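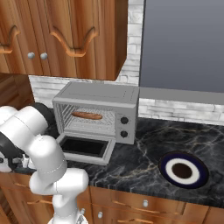 Density altitude is the altitude the airplane thinks it is at. You start with pressure altitude, correct it for temperature, and the number that comes out tells you how thin the air is for the wing, the propeller and the engine. On a hot afternoon it can be thousands of feet higher than the elevation painted on the sign by the fuel pump. Most of us learn this for the written test and then fly for years out of low, flat airports where it costs us a few hundred feet of runway we were never going to use. I learned it again this summer. A parked airplane in July is a lot like that gray toaster oven on the black marble countertop, a metal box sitting on a dark flat surface, except that the one I fly has two seats up front and a black glareshield that will burn your forearm. You notice the heat in the cabin first. The heat that matters is outside, over the runway.

I fly a four-seat, fixed-gear single with a fixed-pitch propeller and no turbocharger. I own half of it. Hok-lam Su owns the other half. We keep it at Calimlim, where the field elevation is 1,274 feet and the runway is long enough that a student can land in the middle of it and still make the last turnoff. It is a forgiving place to base an airplane and it had made me lazy about performance numbers. I would look at the chart, see that we had twice what we needed, and close the book.

The trip was to Vurnon, on the far side of the Drultedura hills. Vurnon is at 3,961 feet. That isn't high by mountain standards and I know people who operate out of places twice that elevation all summer. It is high enough, though, if you come from down here and you show up on the wrong afternoon with full tanks.

The plan was simple. Fly over in the morning, have lunch, come home before the afternoon buildups over the hills. The flight over went as planned. It was cool, the air was smooth, and the landing was uneventful apart from my being surprised at how fast the ground was going by. That part is worth a note. Your indicated airspeed on final is the same as it is at home, but your true airspeed is higher, so your groundspeed is higher too. If you fly by what you see out the window, you will want to slow down. Don't. Fly the number on the airspeed indicator and accept that you will use more runway.

Lunch ran long. By the time we walked back out to the ramp it was 32 degrees Celsius and the altimeter setting was close to standard, so I could use field elevation for pressure altitude and not be far off.

The rule of thumb is easy enough to do on the back of a receipt. Standard temperature at sea level is 15 degrees, and you subtract two degrees for every thousand feet. At Vurnon that gives you a standard temperature of about 7. We were 25 degrees warmer than that. Multiply by 120 feet for each degree and you get 3,000 feet, which you add to the pressure altitude. So the airplane thought it was sitting at nearly 7,000 feet. I did it twice because I didn't like the answer.

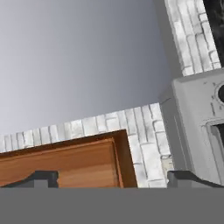
I also ran it through Momel, the performance app we pay for between us, and it agreed with the receipt to within a hundred feet. I like the app but I am glad I did it by hand first. With the app you type in the weather and get a number, and it is easy to nod at the number. Working it out on paper made me look at each step.

Then the takeoff chart. Our handbook has a table for maximum weight on a short field, with a page of notes under it that most people skip. At our weight, in that heat, it gave a ground roll of 1,450 feet, and quite a bit more than that to clear a fifty-foot obstacle. The runway was longer than either figure. On paper we could go.

What the table assumes is worth writing out, as I had not read the notes properly in years:

A paved, level, dry runway.
Zero wind, with a separate correction for headwind or tailwind.
Full throttle before brake release.
Mixture leaned for maximum power above 3,000 feet.
A new engine, a clean propeller and a test pilot who did it several times that day.

The last one isn't printed in the book, but it is true of most of them. Ours has an engine past the middle of its life and a propeller that has been filed a few times. I have since started adding half again to whatever the table says. Other people use a different margin. The important part is to pick one at home, when you are not trying to get back for dinner.

The wind had come up as well. It was gusting to 17 knots, mostly across the runway, with a slight tailwind component one moment and a slight headwind the next. I could not count on any help from it. I was also looking at rising ground off the departure end. Getting off the ground is only half of the question. Climb rate suffers more than ground roll does, and a normally aspirated engine at 7,000 feet gives you something like three quarters of its rated power with the throttle all the way in. Our book climb at that density altitude was less than half of what I am used to seeing at home in the spring.

So we waited. Hok-lam had an early start the next day and was not happy about it, but there was no argument. We sat in the pilot lounge, which has a good couch and a bad coffee machine, and I called Ok-hee Sung.

Ok-hee taught me to fly and did most of her own early flying out of high desert strips. I asked her what she would do. She asked me three questions back: what do you weigh, what is the temperature going to be at six, and can you turn away from the hills right after takeoff. I had good answers for the last two. For the first I had to admit that I had topped off the tanks on arrival out of habit. She said, "Well, you can't put it back in the truck," and told me to wait for the evening and to have a spot on the runway where I would give up.

That is the other thing I had let slide. The usual version of the rule is that if you don't have 70 percent of your liftoff speed by the halfway point of the runway, you close the throttle and stop. It is simple and it works on any runway where you can identify the middle. At Vurnon there is a taxiway almost exactly halfway down, so that was our marker. I said it out loud to Hok-lam before we taxied so that there were two of us watching for it.

We left a little after six. The temperature had come down eight degrees, the wind had settled to a light breeze more or less down the runway, and the density altitude had dropped by close to a thousand feet. I leaned on the run-up. If you learned at a low airport, you were probably taught that full rich is for takeoff and leaning is for cruise. At that density altitude full rich is too rich, the engine runs rough, and you are leaving power behind that you need. For our airplane the procedure is to go to full throttle, lean until the rpm peaks, then richen slightly. Yours may be different. Check your handbook.

The takeoff was long compared to home and otherwise normal. We had our speed well before the taxiway. I held the nose down a little after liftoff to let it accelerate, turned away from the hills, and climbed out over the valley at a rate that would have bothered me if I hadn't looked it up first. I kept checking the oil temperature, which stayed in the green but higher in it than usual. It took us two wide circles to get the altitude I wanted before turning toward the ridge, and then it was a smooth ride home with the sun behind us. We landed with enough light left to put the covers on without a flashlight.

A few things I have changed since then. I don't order fuel on arrival anymore until I have worked out the departure. I keep a card in the side pocket with density altitudes for the three fields we visit most, at four temperatures each, so that I have a figure to check the app against. I plan to be off the ground by ten in the morning on hot days or else not until evening, and I tell passengers that before we go, so they can bring a book or make other arrangements.

I also went up with Ok-hee for an hour to practice at reduced power. She has you climb to a safe altitude, set the throttle to what you would get at 7,000 or 8,000 feet, and then do takeoff-attitude climbs and turns with that. It is a dull exercise to watch and very useful to fly. You learn quickly how little bank you can afford and how strong the urge is to pull back when the climb rate sags. Pulling back makes it worse, and I did it anyway the first two times.

Humidity is the piece I left out. The standard formula ignores it, and for a dry place like Vurnon that is fine. For those of you flying near the coast it can add a few hundred feet on a sticky day, and a small engine notices it. I don't have a good rule for it beyond adding some margin.

We are going back over the hills in September, when the afternoons are cooler. Hok-lam wants to stay the night this time, and I have asked about a tie-down near the fuel pump.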